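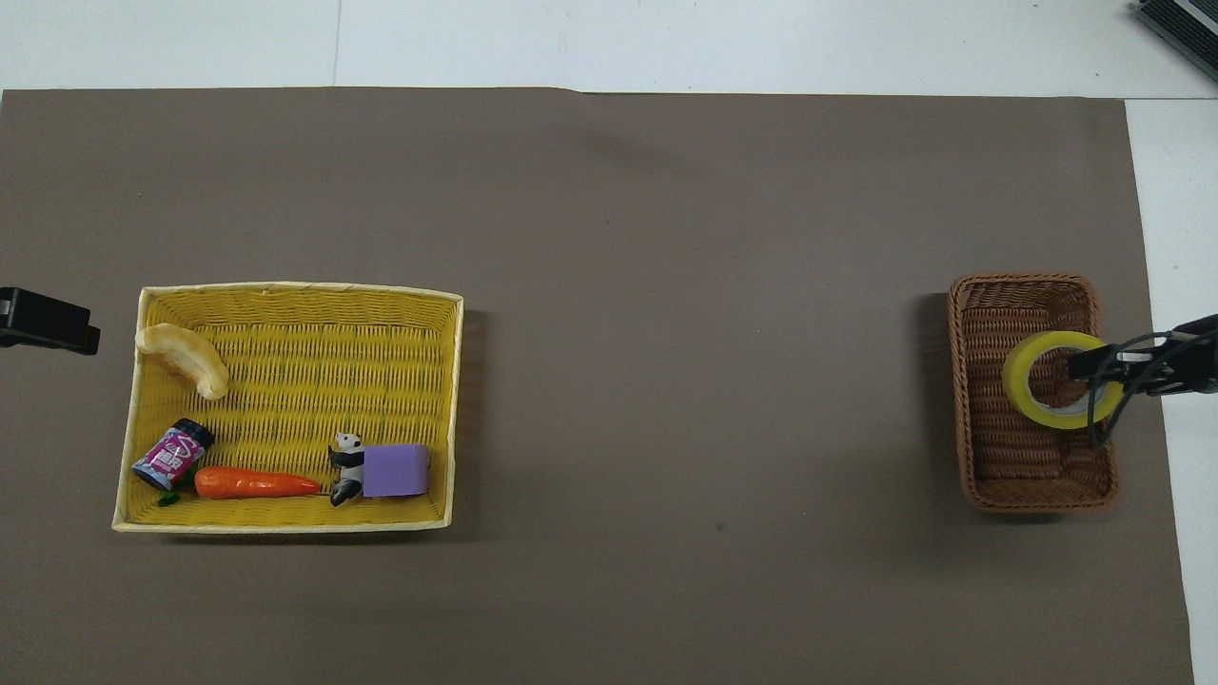

ベーカリー向け包装資材を手がけるStaselは、焼成パン用の内敷き紙と袋の仕様を4月出荷分から改定する。対象は業務用カタログに掲載している277品目のうち39品目で、いずれもポリエチレンをラミネートした従来品を、水系の分散コーティングを施した紙に切り替える。品番は末尾の枝番のみが変わり、寸法、入数、外箱の規格は据え置かれる。

今回の改定は、使用後の古紙回収に支障となる樹脂層を減らすことを目的としている。ラミネート紙は離解工程で樹脂膜が残りやすく、受け入れを断る回収業者が多い。分散コーティング紙は塗工層が薄く、標準的な離解条件で繊維と分離するため、油脂の付着が少ないものであれば雑がみとして扱える場合がある。ただし回収の可否は自治体および回収業者の基準によるとして、同社は製品への一律のリサイクル表示を見送った。

塗工はGeltonが受託する。同社は既設の抄紙ラインの後段に塗工機を増設し、片面塗工と両面塗工の双方に対応できる体制を整えた。原紙は未晒クラフトと晒クラフトの2種類で、未晒品は棚の敷き紙や持ち帰り袋、晒品は菓子パン用の個包装に用いる。坪量は用途ごとに異なるが、主力の敷き紙は従来品の原紙部分と同じ値に設定されており、裁断機や製袋機の大幅な調整は必要ないという。

性能面では、耐油性と透湿性の両立が課題となった。バターの配合比が高いクロワッサンやデニッシュでは、焼成後の冷却中に底面から油脂がにじみ、紙に浸透して棚板を汚すことがある。一方、耐油層を厚くすると水蒸気の逃げ場が失われ、底面に結露が生じて外皮の食感が損なわれる。従来のラミネート紙では後者の問題が目立ち、完全に冷めるまで紙の上に置かないよう使用説明書で求めていた。

Staselによると、新仕様では塗工量を段階的に変えた31種類の試作品を用意し、耐油度、透湿度、引張強さ、折り目部の漏れを測定した。耐油度は試験油の滴下による方法で評価し、平面部と折り目部を分けて記録した。平面部では塗工量を減らしても値の低下が小さかったのに対し、折り目部では塗工層の微細な割れが原因とみられる漏れが早い段階で現れた。このため袋製品では、折り曲げに追従しやすい柔軟な樹脂成分の比率を高め、平判の敷き紙とは別の配合を採用している。

実店舗での試用は、ベーカリーチェーンのDredariが協力した。試用期間中、各店は同じ棚で従来品と新仕様品を交互に使い、閉店後に棚板の汚れ、紙の破れ、パン底面の状態を所定の用紙に記入した。提出された記録は199件で、棚板への油じみは従来品と新仕様品との間に明確な差がなく、底面の湿りについては新仕様品のほうが指摘が少なかった。紙の破れは新仕様品でやや多く、その大半はトングの先端が紙に引っ掛かったことによるものだった。Staselはこの結果を受け、セルフ販売用の敷き紙に限って原紙の坪量を一段階引き上げている。

Dredariの商品部は、敷き紙を交換する頻度についても記録を取った。従来は油じみの有無にかかわらず午前と午後の入れ替え時に交換していたが、新仕様品では紙の変色が目視で分かりやすいため、汚れた区画だけを差し替える運用が可能になったとしている。全店で運用を変更するかどうかは、夏季の高温多湿時の結果を確認した上で判断する。

かごやトレーに敷いて使う場合の注意点も改められた。編みかごは底面に凹凸があり、平らな棚板に比べて紙の接触面積が小さい。このため通気は確保しやすいものの、重量のある食パンやカンパーニュを載せると編み目の角に荷重が集中する。使用説明書では、こうした製品には厚手品を指定し、かごの内寸より縦横とも一回り大きい紙を選んで端を立ち上げるよう求めている。糖衣やジャムなど水分を含む仕上げ材が紙に直接触れる製品には、引き続き耐水処理を施した別系統の紙を推奨する。

保管条件にも変更がある。分散コーティング紙は高温下で重ねて長期間保管すると、塗工面同士が貼り付くブロッキングを起こすことがある。片面塗工品は塗工面の向きをそろえて梱包されるため影響を受けにくいが、両面塗工品では荷重と温度の管理が必要になる。同社は、外箱を規定の段数を超えて積まないこと、オーブンや発酵室に隣接する棚を避けること、開封後は内袋の口を折り返して保管することを挙げている。塗工面は外観での判別が難しいため、片面塗工品の非塗工面には薄い灰色の細線を印刷する。

なお、新仕様品は焼成用のオーブンシートには使えない。加熱後のパンを載せる用途に限られ、天板に敷いたままオーブンに入れると塗工層が軟化し、生地に付着するおそれがある。従来のラミネート紙でも焼成への使用は禁じられていたが、シリコーン加工紙と外観が近くなることから、包装の表示をこれまでより大きくした。電子レンジでの加熱については、短時間の温め直しを含めて保証の対象外としている。

価格は、平判の敷き紙が据え置き、袋製品は品目ごとに改定する。具体的な改定幅は取引先に個別に通知する。従来品の在庫は品番別に順次終了し、新旧の混在を避けたい取引先には切り替え時期の指定を受け付ける。店名を印刷する別注品については、塗工面へのインキの密着性を確認する必要があるため、現在使用している版の流用可否を事前に判定する。判定には実際の版下と印刷色の指定が必要となる。

Staselは今後、対象をサンドイッチ用の包み紙にも広げる予定である。こちらはマヨネーズなど水と油の双方を含む具材に触れるため、現行の配合では時間の経過に伴う浸透を十分に抑えられていない。基材の変更を含めた検討はRozīteの名称で進められており、試験用の平判は秋以降に一部の取引先へ提供される見通しだ。見本の請求と切り替えに関する問い合わせは、各地域の営業窓口で受け付ける。金曜日の受付は午後3時まで。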